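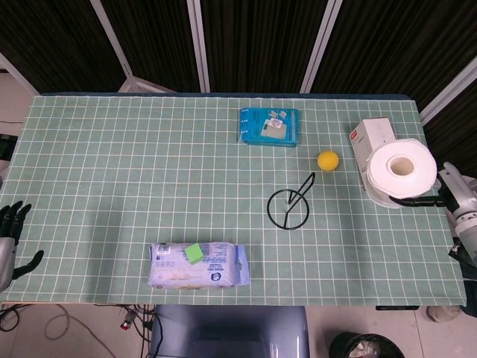
Most arguments about training data for robots are about how much of it there is. A team says it has 500 examples of a task, another says it has 3,000, and the second team is assumed to be ahead. I think the number is the least useful thing either of them could tell us.

I would rather know how the table was set up. Was everything put back in the same spot after each try? Did the person running the session move the big items or only the small ones? Did anything ever rest on top of something else? A learning system shown 3,000 grasps of a paper roll in one position has learned a position. Shift the roll by the width of a hand and it may reach for where the roll used to be.

Household goods are a good choice for this work, and I wish more groups used them. A roll of toilet paper gives when you squeeze it. A pack of wipes sags and wrinkles. A ball rolls off if you touch it wrong, and a thin wire stand is hard for a camera to make sense of. Put a small block on top of a soft pack and you have a problem that a tray of identical plastic parts will never give you.
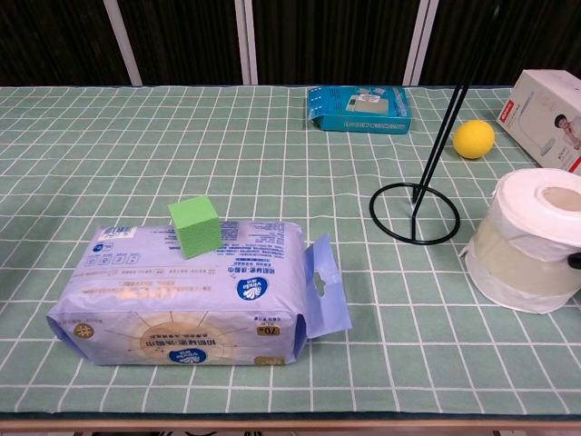
Clutter matters for the same reason. In a real kitchen or storeroom, the thing you want is next to 8 things you don't want, and one of them is usually in the way. Collections such as Kidum and Kokex began with one item on a bare surface. That was fair enough as a start, but people kept going that way long after they should have stopped. Clean examples are quick to record and easy to check, so they pile up.

The other habit I would change is throwing out the bad tries. At Zukonia the rule for a while was to delete any run where the grasp slipped, even if the operator recovered and finished the job. Those are the runs I would keep first. A slip followed by a second attempt shows the system what to do when things go wrong – and things go wrong all the time.

None of this is free. Changing the layout between runs slows a session down, and operators get tired of it. The Lysenko project tried 2 layout changes an hour and got complaints even at that pace. I understand the complaints. Resetting a table is dull work, and it is usually paid by the finished run, which rewards people for changing as little as possible.

So pay for it differently. Pay by the hour, and write down the layout of every run along with the motion. Then publish the list of layouts next to the total. If a group has 500 examples and every table was different, I want to see what their robot can do.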